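August 22, 2024

My grandmother made a fish soup every year when the first cold evening came, and I have tried to copy it since I moved away from home. This year I did not wait for the cold. It is simple food, but you must not hurry with the onions.

For two people I use 1000 ml of fish stock, two leeks, one onion, three potatoes and a good piece of cod. The onion and leeks go in butter on a low heat until they are soft and sweet. Then I add the potatoes and the stock. In May I made it for Catrin Prydderch, who is from Wales, and she told me that leeks are a very serious matter and I had washed them badly. She was right, there was sand.

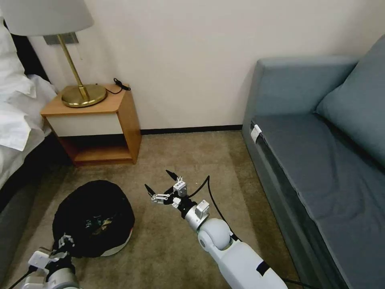
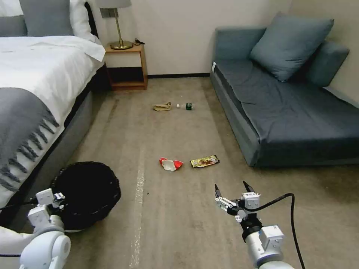
When the potatoes are soft, I put in the cod in big pieces and turn off the heat. The lid stays on, and the fish is ready when it falls apart under a fork. Please do not stir much. At the end comes a little cream, black pepper and a lot of dill.

My neighbour Ermelinda Lobo puts a spoon of tomato and some garlic in hers, and she says my soup is too pale. I tried it her way last week and liked it, but then it is another soup. With both of them you need bread. I buy the dark rye from Bondeo, and if I come too late I take the white one. The soup can be eaten the next day also, warmed slowly so the cream does not split.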